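18th January

Picking up the wrist camera work on Arthur again. The goal for this week is to get the empty-table check running inside the control loop instead of as a separate script that I start by hand and then forget about.

Quick recap for anyone reading who wasn't in on the August version. Before every pick, the planner asks perception one question: is there anything on the table? Until now the answer came from the overhead camera, and it was slow. The wrist camera sees the table anyway while the arm moves to its start pose, so we can have the answer ready before the arm stops. That is free time and I am very happy to take it!

Started with the log from the last long run, which Praro packed into 1,594 stills. I threw out everything where the arm was still moving fast (too much blur) and kept 1,080. The old threshold method gets fooled on a lot of them. It takes the median brightness of the table area and flags anything that is darker, which means it flags the shadow toward the front edge, it flags smudges, and it flags our own fingers with great confidence.

So, two changes.

First, a finger mask. I had been drawing this as a plain polygon for each finger, left and right mirrored. Bad idea, the two fingers don't look alike at all from the wrist. The left one is wrapped and has that bit of material hanging off near the tip, so its outline is ragged, and a straight-edged polygon leaves a dark scrap outside the mask that looks just like a small object. I spent far too long last time thinking we had a phantom washer on the table. Now the mask is built from the log itself: for every pixel, take the variance over the whole run, and whatever stays dark and steady is finger. Grow it by 8 pixels to cover the loose bits. It came out beautifully on the first try, flap included.

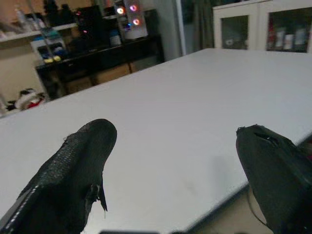

The mask has to be rebuilt for each gripper opening, though. At the moment I only do it for fully open, since that is the only opening the check runs at. If we ever want the check while closing, I'd rather store masks at a few openings and blend than try to model the cloth.

Second change: the table region. I was cropping with a fixed rectangle, which let in pieces of the room past the far edge. The colored fan lights on the computer case were the worst of it. They are bright and saturated, and the color term in the detector loved them. Replaced the rectangle with the actual tabletop projected through the wrist pose, so the far edge cuts diagonally where it should, and shrank it a little on all sides to allow for calibration error. The background drops out completely. So does the dark strip of floor past the near edge, which had its own small collection of false alarms.

For the lighting I stopped using one brightness for the whole table. The back is brighter than the front, every time, so I fit a plane to the brightness inside the region and look at what is left over. Ten lines of code. I can't believe how much better it is.

Results on the 1,080 stills: false alarms down to 11. I went through them one at a time. All of them are from the start of the run, before the exposure settles, so I think locking the exposure in the Plornent driver will clear most of them. Haven't tried it yet. Also haven't looked at misses properly, and that matters more. A false alarm costs us a second look, a miss means the planner sets something down on top of something else. Pale parts on a pale table are what I'm worried about.

Moved the check into the loop before I packed up. It runs as its own node in Trandell, publishes a yes/no plus a residual map, and the planner reads the latest one when the arm reaches its start pose. If the message is stale the planner falls back to the overhead camera – same as before, so no harm done if the node dies.

The residual map is really fun to watch live. The smudges show up as soft little clouds and stay well under the threshold.

To do:
Lock exposure and rerun the early stills.
Record a set with white and clear parts, near the front edge especially.
Rebuild the mask if anyone rewraps the left finger. Please write it in here if you do!
Put the mask file under version control. It is sitting in my home folder right now.
Check whether the pose timestamp is taken before or after the image arrives. I assumed before.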